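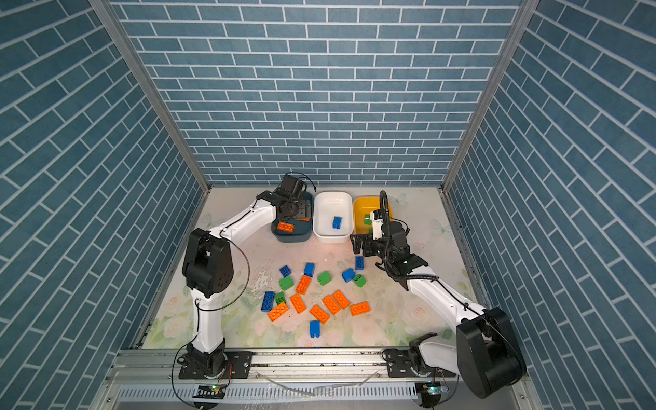 Section 4: Hanging Your Kokeo Peel-and-Stick Wallpaper

By now your walls should be washed, rinsed and left overnight, and if you skipped that part, do please go back to Section 3 before you open a roll. We'll wait for you!

Each roll covers up to 11 feet of wall at full height, and the pattern repeats all the way along, so keep your offcuts until the whole room is finished.

1. Unroll the first strip on a clean floor, face down, and let it relax for an hour or so. Paper that has been sitting in a chilly garage (we get a lot of calls in November) may want the whole afternoon.

2. Draw a plumb line with a soft pencil. Don't trust the corner of the room – very few corners are straight, even in new houses.

3. Peel back the top 11 inches of backing only. Line the edge up with your pencil mark and press lightly.

4. Work downward, pulling the backing with one hand and smoothing from the middle out with the Purkar felt squeegee.

5. Match the second strip at eye level first, then up and down from there. On brick and tile patterns, check the mortar lines before you press anything firmly.

6. Trim at the baseboard with a fresh blade.

Note: Small bubbles usually settle within a day or two. Prick the stubborn ones with a pin and smooth them toward the hole.

Caution: Turn off the power at the breaker before papering near outlets or switches.

Caution: Do not hang this paper behind a stove or within reach of an open flame.

For spare rolls, quote pattern number 289 and ask for Gönül Öztürkmen at our help desk.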